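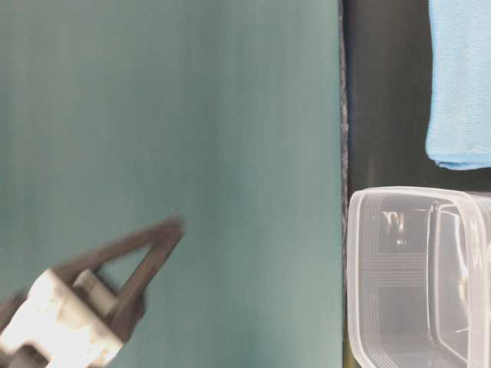
*Folded cloth and clear container, right side of a black work surface.*

# Keep the cloth beside the box

Most advice on kitchen storage treats cleaning cloths and food containers as separate categories with separate addresses. Cloths go under the sink. Containers go in a cabinet, lids somewhere near them. I hold that this division is wrong for any counter where containers are reused daily, and that one folded cloth should be stored next to the container stack at working height.

The argument rests on where moisture stays. A thin plastic container with a stepped inner wall drains badly. Water collects on the step, in the rounded corners, and in any molded lettering on the base. Upside down on a rack, the base clears and the step does not. The usual outcome is a box that gets stacked damp, and the next box seals the water in. A dry cloth within reach removes the problem in one pass: corners first, then the step, then the base.

I kept a log on this from November onward, in the shared kitchen at Barredo. It covers 818 containers put back on the shelf. With the cloth stored under the sink, 48 of the first 400 went back with visible water inside. With the cloth moved to the counter, the remaining 418 produced 5. The people and the containers were the same in both periods. I did not control for room humidity, and I would accept that as a fair criticism.

Folding matters more than fabric. A cloth dropped in a heap dries slowly in the middle and picks up crumbs on every exposed face. A cloth folded into a flat square presents one face at a time. When that face is damp, refold to a fresh one. When no dry face remains, the cloth goes to the laundry and another takes its place.
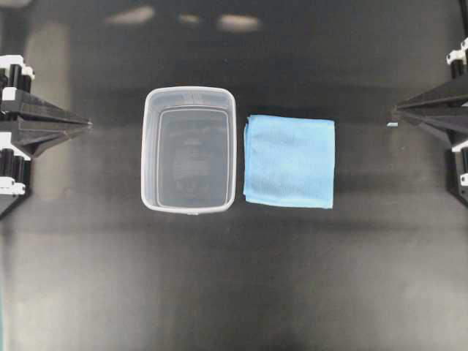

Alignment is a smaller point, but I will defend it. If the cloth and the box sit side by side with a narrow gap, the hand moves a short distance and neither item has to be lifted to reach the other. Setting the cloth inside the container saves a few inches of counter and defeats the purpose – any moisture in the fabric transfers to the plastic.

Imelda Agbayani, who ran the Prulleo kitchen before I did, objected that a cloth on the counter attracts general use. People wipe spills with it, then dry a container with it. The objection is correct as far as it goes. Her remedy was to keep all cloths out of sight. Mine is color: light blue for containers, any other color for surfaces, and no exceptions for small spills. Prulleo adopted the color rule and kept its cloths in a drawer anyway, so the two positions have never been tested against each other there.

A second objection concerns appearance. Some people want a bare counter. I have no technical answer to that, except that a folded square takes up less room than a drying rack and can be moved with one hand when the counter is needed for something else.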